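**Report on the Matter of Court Four**

The Virkia Municipal Recreation District received the complaint on a Saturday in October, by hand, at ten minutes past seven in the morning. The office does not open until eight. The complaint was put through the slot in the door and was found on the mat by the duty officer, Kenji Brannigan, who entered it in the register under Courts, Outdoor, and gave it the number 145.

It read as follows:

"To the District. A person is playing tennis on Court Four at night. The lights are off. I hear the ball. I have looked from my window and there is no one. Please see that the posted hours are observed."

The letter was signed by a Mrs. Nazari of Jonari Street, whose rear windows overlook the east fence. Her name was known to the District. She had written on earlier occasions regarding the height of the hedge, the color of the gate and the conduct of a junior clinic, and each of those letters had been answered within the required thirty days.

The duty officer consulted the rules. Play on the outdoor courts is permitted from seven in the morning until ten at night. Persons wishing to play must hold a current card. The rules make no mention of whether a person playing must be capable of being seen, and the duty officer noted this in the margin of the register in pencil.

He then walked out to Court Four. The gate was padlocked. The net was at the correct height. There were leaves along the back fence, as there were on all the courts, but the area inside the baselines had none. He recorded the condition of the surface as good.

A first reply was sent to Mrs. Nazari on the standard form. It thanked her for her interest in the facilities and advised her that the gate had been inspected and found secure.

Her second letter arrived two days later.

"I did not say the gate was open. I said a person is playing. It begins after eleven. It is one ball, and it is struck from both ends. I played for many years and I know the sound of a backhand. The one at the north end has a good one. The one at the south end is slow to the net."

The duty officer placed this letter with the first. Under the procedure then in force, a second complaint on the same subject requires attendance at the site during the hours complained of. He completed a request for evening duty, approved it himself in his capacity as acting supervisor, and drew a flashlight and a folding chair from stores.

His notes for that night are attached to the file and are reproduced in part.

"10:40. Arrived. Gate locked. Lights off by timer at ten. Some wind.

"11:05. Nothing to report.

"11:20. Sound of a ball. Flashlight used. No ball seen. No players seen. Sound continued. I called out the posted hours in a clear voice. The sound stopped while I was speaking and started again when I had finished.

"11:35. I called out that a card was required. No reply.

"11:50. Long rally. I turned off the flashlight to save the battery.

"12:30. South end is slow to the net, as described."

The notes end there, although the duty sheet shows that he did not sign out until a quarter past two.

On the following day the duty officer spent the morning in the records room. The courts at Virkia were laid out by the District's predecessor body, the Mutus Park Board, whose papers occupy two cabinets and part of a shelf. The Board had kept its court bookings in green ledgers, one for each year, in which members signed for an hour and paid a small fee. Most of the entries are in the ordinary run of such things. The duty officer found that one hour of every week on Court Four had been signed for, over a period of thirteen years, by the same two members, E. Oster and T. Vail. The scores were not required, but T. Vail had written them in.

The last ledger shows that in the Board's final season the two members paid in advance for a block of twelve hours. None of the twelve is marked as used. Across the page, in another hand, is written: "Board dissolved. Courts closed for resurfacing. Credit to be honored by successor."

No record was found that the credit had been honored. No record was found that either member had been written to. The duty officer searched the voters' list and the parish register and established that both had since died, T. Vail in the spring following the closure and E. Oster some years afterward.

He set out the position in a memorandum to the District Manager. It ran to a page and a half. In it he stated that the District had taken over the assets and obligations of the Mutus Park Board without exception; that a prepaid booking was an obligation; that the rules provided no period after which such a booking would lapse; and that the terms of the booking did not restrict it to the present hours, the Board having allowed play until midnight. He recommended that the booking be recognized. He further recommended that it be moved to an hour more convenient to residents of Jonari Street, if the members could be brought to agree.

The District Manager returned the memorandum with the word "Noted."

The duty officer took this as approval. He prepared two cards, in the names of Oster and Vail, marked them valid for the balance of the booking, and had them laminated. He typed a notice in the usual form and fixed both cards and notice to the inside of the gate at Court Four.

"The District regrets the interruption to your booking, which arose from the resurfacing of the courts. Your credit stands at twelve hours. In consideration of neighboring households, members are kindly asked to begin at nine. The lights will be left on. Please leave the court as you would wish to find it."

That evening he did not put in for duty. He sat in his own time on the bench by the hedge, outside the fence, where members of the public are permitted to sit. The lights had been set to run until ten. At nine there was no wind. At four minutes past nine he heard a ball bounced three times at the north end, and then a serve.

A window went up on Jonari Street. Mrs. Nazari leaned out in a gray cardigan and looked down at the court, which was brightly lit and had no one on it. She listened for several games.

"That was out," she said at one point.

There was a pause in the play. The point was taken again.

She wrote to the District once more, at the end of that week. The letter is filed with the others, although it does not contain a complaint and there is strictly no heading for it.

"To the District. I wish to say that the new hour is satisfactory. I have told my sister about it and she intends to come on the next occasion. She would like to know if there is a charge for spectators. I would also mention that the south end has been coming in sooner. Someone must have spoken to him."

She was informed that there was no charge.

The booking was kept on each of the evenings that followed, and the duty officer entered the hours in the last of the green ledgers, there being several blank lines left on the page. He ruled them neatly. He did not write in the scores, although on two mornings he found that they had been written in.

The twelfth hour fell late in the month, on a cold evening with frost expected. The sister came, and brought a flask. The duty officer had left the timer at eleven in case the match should run over. It did so by nineteen points, which he allowed. After the last of them there was no sound for some time, and then, from the direction of the net, what he described in his notes as "a short sound, as of two hands."

He waited until the lights went off. Then he unlocked the gate and took down the notice. The two cards were no longer behind it. On the bench inside the fence someone had left a can of tennis balls, for which no member afterward made a claim, and which he carried back to the office and entered in the register under Property, Found.

The rules require that such property be held for thirty days and then passed to the junior clinic. The duty officer held it for the full period, on the shelf above his desk, and then wrote beside the entry that it had been passed on. The clinic has no record of receiving it. Complaint 145 was closed the same afternoon, with the remark "Obligation met," and the last green ledger was returned to its cabinet with the others.

Mrs. Nazari applied for a card in the spring. Under Preferred Court she wrote four, and under Preferred Hour she wrote nine in the evening, and in the space for the name of a partner she put that she would be content to play with whoever was there.
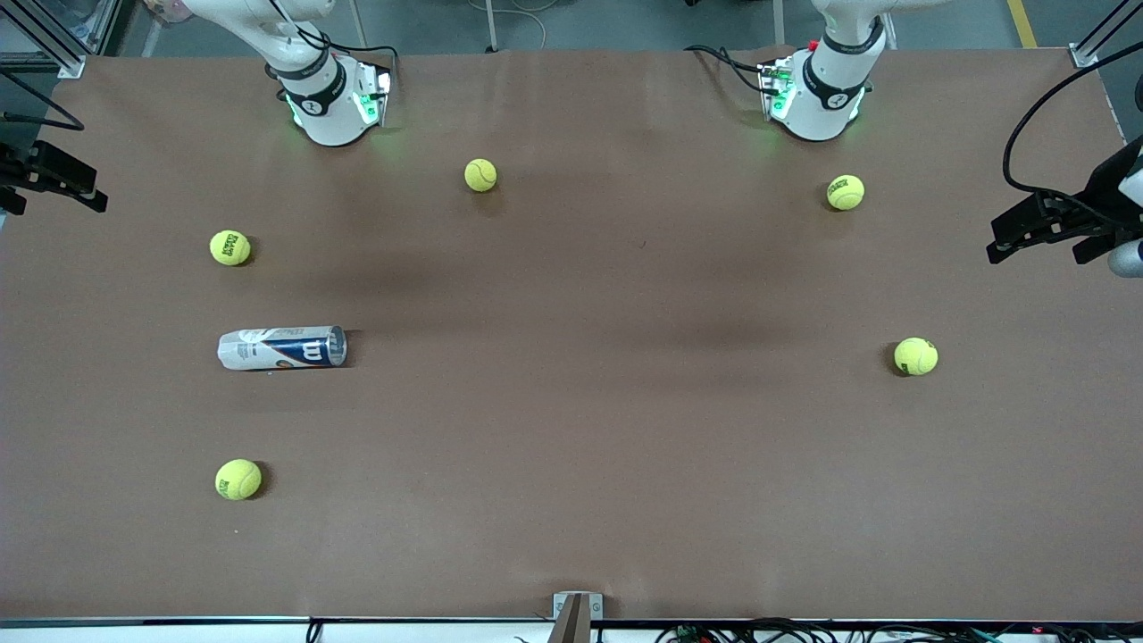 *Tennis balls and can.*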